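02/05/2025

**Water main work starts in Plirkier on Monday, and yes, your water will be off for part of it**

If you live between Stomova Creek and the old feed mill you probably got the pink card on your door this week. If you didn't, it may have blown into my hedge, where I found four of them. Either way, the town is finally replacing the water main under Babalola Street, and it's going to be a messy few weeks for 159 homes and a handful of businesses, so I went down to the utility office to get the details that didn't fit on the card.

The short version is that the pipe is old. It's 102 years old, to be exact, and I only know that because Kylie Ashby has the original permit in a plastic sleeve on her wall. She runs the water department and she let me hold it (carefully!). The thing is signed in fountain pen and the whole job took up one page. The new permit packet, which was sitting on the desk right next to it, is as thick as a phone book, for anybody who remembers those.

Babalola Street has had five breaks since last October. I can vouch for two of them personally. The one in front of the barber shop turned the whole corner into a skating rink, and the other one came up through the middle of the crosswalk while I was standing there with my groceries, and I stood and watched it like it was a show. Each time the crew clamped it, filled the hole, patched the road and left us with another square of blacktop that doesn't match. You could play checkers on that block.

So now they're doing the whole run instead. The contractor is Jamidura, the same outfit that did the storm drains by the high school, and the foreman on this one is Chibuzor Ekwueme. I caught him on Wednesday walking the street with a can of blue spray paint and asked him if he minded company. He didn't, though I think he was hoping I'd keep up a little better.

His plan is to start at the creek end and work uphill. The crew digs on one side of the street only, the creek-bank side first, so there should be one lane open the whole time with a flagger at each end. The new pipe goes in next to the old one, and the old one stays in use until the new one has been tested. That's the good news, and it's why we're not all going to be living out of buckets for a month. The bad news comes at the end, when they have to move every house over from the old line to the new line, and there's no way to do that with the water on.

"We'll do it block by block," Ekwueme told me. "You'll get a second card with your day on it. If you don't get a second card, it's not your day."

The longest anybody should be without water is nine hours, starting at eight in the morning. Most houses will be a lot less than that. The card with your day on it is supposed to come at least two days ahead, and it'll be yellow, so don't go by the pink one. I asked whether people could get a text instead and Ashby said they're working on it. I took that to mean watch for the yellow card.

Okay, so what do you do on your day? I asked both of them and then I asked my mother, who lived on Babalola Street for most of her life and has stronger opinions than either one.

Fill some pitchers the night before. Fill a bucket or two for flushing, and if you've got a tub, fill that (put the plug in properly, she says, and she looked right at me when she said it). Don't start the dishwasher or the washing machine that morning thinking you'll squeeze it in. If you've got an electric water heater, Ashby says to ask your plumber or call her office before your day about whether to switch it off, as it depends on the setup. And if you have somebody at home who needs water for medical reasons, call the office now, please, don't wait for the yellow card. They'll work out a plan with you and they would much prefer to hear from you early.

The part I hadn't thought about is what happens when it comes back on. There's going to be air in the lines, and there may be rusty bits that got knocked loose, so it'll spit and cough and it might run brown or cloudy for a while. Ashby wants everyone to take the little screen off the end of the faucet first. It unscrews, usually by hand, sometimes with a bit of rag and some bad language. Then run the cold water only, starting with the lowest faucet in the house, until it looks clear. Basement sink if you have one, then the kitchen, then the bathroom. Leave the hot alone until the cold is running clear or you'll pull all that junk into the water heater.

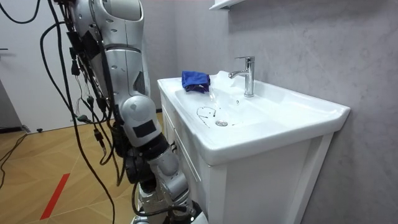 *A white bathroom vanity. Bathroom faucets come last when you're running the lines clear.*

If it's still brown after half an hour, shut it off, give it an hour and try again. Still brown after that, call. The after-hours number is on the back of both cards and a person answers it. I tried it. She was very nice about it considering I had no emergency whatsoever.

Don't do a load of whites that day. I'm passing that along from my mother, who lost a tablecloth in one of these things back when I was in grade school and has brought it up at every holiday meal since.

Now, the question I got asked most when I mentioned I was writing this up (three people in the line at the post office, and the clerk): is my own pipe getting replaced too? Sort of. The crew will replace the line from the new main to the shutoff valve, that little round metal lid near the sidewalk. From the lid to your house is yours, same as it's always been. But they're going to look at what's coming off the house side of every lid they open, and if it's lead or old galvanized steel you'll get a letter. The letter doesn't mean you owe anybody money. It means you ought to know, and there's a low-interest loan through the town if you want to do something about it. Ashby has the forms at the front counter and said she'd rather explain it in person than have people get scared by the letter. She also asked me to say that the crew won't be coming into anybody's house for this. If somebody knocks and says he has to check your pipes from the inside, call the office before you open the door.

Will rates go up? I asked. Not because of this, she said, as the money was set aside in last year's budget. There's a separate conversation about rates later in the year and I plan on being there with a notebook and a sandwich.

Parking is where I expect the yelling. There'll be no parking on the creek-bank side from seven in the morning until five in the afternoon on work days, and then when the crew switches over it'll be no parking on the other side. The signs go up over the weekend. You can park at the feed mill lot for free, and the mill has said overnight is fine too as long as you're not blocking the loading dock. Trash and recycling stay on the same day, but get your cans out the night before and put them at the nearest cross street if the trench is in front of your place. The bus will skip the two middle stops and pick up at the bottom of the hill. I know that's a hike for some folks. The senior center van is going to make an extra loop in the mornings, and you can call them to get on the list.

The businesses are all staying open, and I want to put that in big letters. The barber shop, the shoe repair, the laundromat (except on its shutoff day, obviously) and both lunch places will be open with plywood walkways over the trench wherever it crosses a door. I had the split pea at the counter on Wednesday after my walk and the owner told me she's already nervous about losing the lunch crowd. So go get some soup! It's very good soup and you can watch the digging through the front window, which for some of us is half the appeal.

As for the trees, and I know a few of you have been worried sick about the maples: Ekwueme says the trench was moved out toward the middle of the street so it would stay clear of most of the roots. One maple near the top of the hill is coming down, the one with the split trunk that's been held together with a cable for years. It was already on the list. Two young ones are supposed to go in next spring in its place. I'll miss that tree, I learned to ride a bike by crashing into it.

The street gets a temporary patch as they go and then a full repaving, curb to curb, once the trench has had time to settle. That won't be until the fall, so we'll have one more summer of bumps. I asked Ekwueme if he thought the new pipe would make it as long as the old one and he thought about it for a good while, shook his can of paint and told me to come back and check.

Work starts Monday at seven, weather permitting. There's a sit-down for anyone with questions at the Plirkier library on Tuesday evening at six, in the downstairs room, with a map you can put your finger on. Ashby will be there and so will I, probably in the back, near the cookies. If your card has the wrong house number on it (mine does), bring it along and they'll fix it on the spot.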